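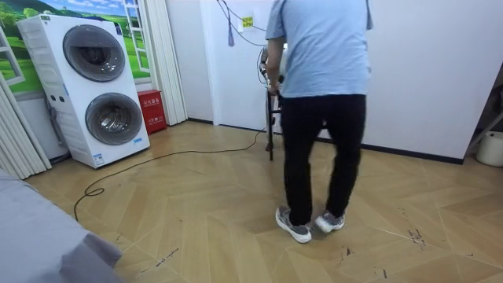
March 2022 -- dye bench notes, madder batches

Finally a red I'm proud of! Batch 4 came out of the pot a proper brick color, deep all the way through the skein, and it held after two rinses in the sink. The first three were all some kind of salmon (batch 2 was closer to canned soup, let's be fair) and I was starting to blame the roots.

What changed: the water. Kamol Kaewsai kept telling me our tap water is soft and madder likes chalk, so I stirred a spoonful of calcium carbonate into the pot before the roots went in. You could see the liquor turn within minutes. I should have listened in batch 1.

Recipe as done, so we can repeat it:
Wool, scoured the night before, 324 g dry weight
Alum at the usual percentage, cream of tartar left out this time
Ground root from the Iralow bag, same weight as the wool, soaked overnight in a stocking
Heat up slowly, keep it under a simmer, one hour, then lid on and leave till morning

The heat matters a lot. Batch 3 got away from me while I was on the phone with Carrasco about the late mordant order, and it boiled for maybe ten minutes. Brown. Nice brown, I'd wear it as a hat, but brown. I've moved the thermometer clip to the near side of the pot where I can read it without taking the lid right off.

Exhaust bath: threw in two small skeins afterward and got a soft apricot, then a third for a peachy cream. I love how long this stuff keeps giving. Saved the liquor in the lidded bucket, labeled. Please don't pour it out!

Daranee Rungrueang wants to try an iron dip on one of the apricots. Yes, do it, but use the old enamel pot and keep that spoon away from mine. Iron gets into everything and I don't want my next red going plum.

Light test: card wound with all four batches, half covered with foil, taped in the south window. Leave it there until June. I wrote the batch numbers on the back in pencil, the pen faded last time.

Still to sort out:
-- does the chalk trick help with weld too? Kamol thinks so
-- silk. Same recipe, cooler pot, tiny sample first
-- root stock is down to a bag and a bit, ask Carrasco for a price on the next size up
-- new stockings, the old one has a hole and I've been picking root crumbs out of wool all morning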